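The Green Light Was Lying to Us (Sort Of)

Drekcombe Lab News, April 8, 2022
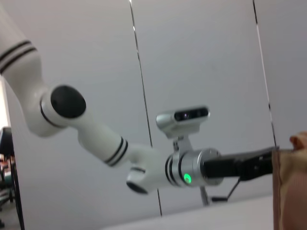
Mirela Falcão thinks I should start with the part where I was wrong, so fine, I'll start there. She read my first draft, which opened with a long grumble about cables, and wrote back that people only needed to know one thing: I had told everybody the arm was safe to reach under, and it wasn't. She's right. I said it at two Monday meetings and I put it in the setup notes.

So, the drops. If you've walked past our bench in the last few weeks you've probably heard the thump. We've been running the Leite packing job, where the arm picks up a filled paper bag by its folded top, carries it across the table and sets it down again. It's a dull job and that's why we like it. You can leave it going all afternoon and get a lot of cycles in, and up until last month it was the best behaved thing in the building.

Then it started letting go in mid-air. It didn't slip, which we'd seen plenty of (shiny paper is slippery stuff). The fingers would open wide, all the way, as if somebody had told them to, and the bag would go down. The arm would then carry on to the other side of the table and very carefully place nothing at all. No alarm and no stop. The little green light on the flange stayed green the whole time!

I spent most of a week sure it was the vision. The depth camera sits right up there above the flange, so it gets a shake every time the arm changes direction, and I had a lovely theory about it losing the bag and the software deciding to start over. I remounted it. I recalibrated it twice. I made Jucélia Bittencourt sit through a whiteboard session on it, for which I have since bought her lunch. We got the same drops at the same rate.

What finally helped was being boring. Jucélia set up a run of 1000 cycles with every signal logged, and we agreed not to touch anything until it was done, even if the bags were bouncing off the floor. We got 102 drops. When she lined them up against the joint angles, almost every one happened in the last part of the wrist's turn, with the wrist rolling the same way. Rolling the other way, hardly any.

That pointed straight at the gripper cable. It loops down below the gripper and comes back up, and when the wrist rolls far enough that loop gets pulled snug and bends hard right by the connector. One of the conductors inside had cracked. The jacket looked perfect, by the way – I'd inspected that cable myself and passed it. For a tiny moment at the end of the turn the gripper lost its power, came back up, and did what it does on every power-up: it opened its fingers to find its zero position. Nothing was broken as far as the gripper was concerned. It had been switched on and it was doing its job.

And the light? I had always taken it to mean that the whole tool was happy. On our setup it only tells you the flange has power on the arm's side. It knows nothing about what's going on past the connector. I've worked next to that light for ages and I never once looked up what it was wired to.

Now for the safety bit. A bag of test weights landing on a table is funny the first time. But our notes said that during a hold you could reach under the load to straighten the target mat, and people did. I did it all the time. Nobody got hurt. One of the drops in my own notes, though, came 4 seconds after I'd pulled my hand out, and I wrote it down back then as a vision error and went to get coffee. I'm not proud of that one.

We called Seston, who maintain the arm for us, and they swapped the cable and showed us a gentler way to route it. The loop needs more slack than I'd been giving it, and it should take up the twist along its whole length instead of at the plug. Jucélia then ran the same 1000 cycles on the new cable with no drops at all. I know one good run doesn't prove much, so we'll repeat it in August, after the cable has had a summer of real work.

A few things are different at the bench from today. Please read these even if you skipped the rest:

Nobody reaches under a held load, for any reason. If the mat is crooked, finish the cycle, stop the arm, then fix it. The old line in the setup notes is gone.

If the gripper restarts while the arm is moving, the arm now stops and waits for a person. This was a setting we could have turned on from the start. It's on now, and please leave it on, even when it's annoying.

Before a long run, roll the wrist slowly to both ends of its travel and watch the cable. Takes 30 seconds. If the loop goes tight, come and find me or Jucélia.

Any drop goes in the log as "drop," and the cause gets filled in later. I'd been writing my guess in the cause box on the spot, and once "vision" was in there a dozen times it looked an awful lot like evidence.

The folks on the Larik project have the same gripper on a longer arm, so I walked over on Wednesday to warn them. They checked, and their cable is routed exactly the way ours was (they'd copied it from my notes, of course). It's getting changed next week, and they've stopped running until then.

The old cable is in the top drawer by the bench if you want to bend it and see. Hook it up to the meter, hold it near the plug and turn it to the left. Please put it back afterwards, and don't plug it into anything that moves.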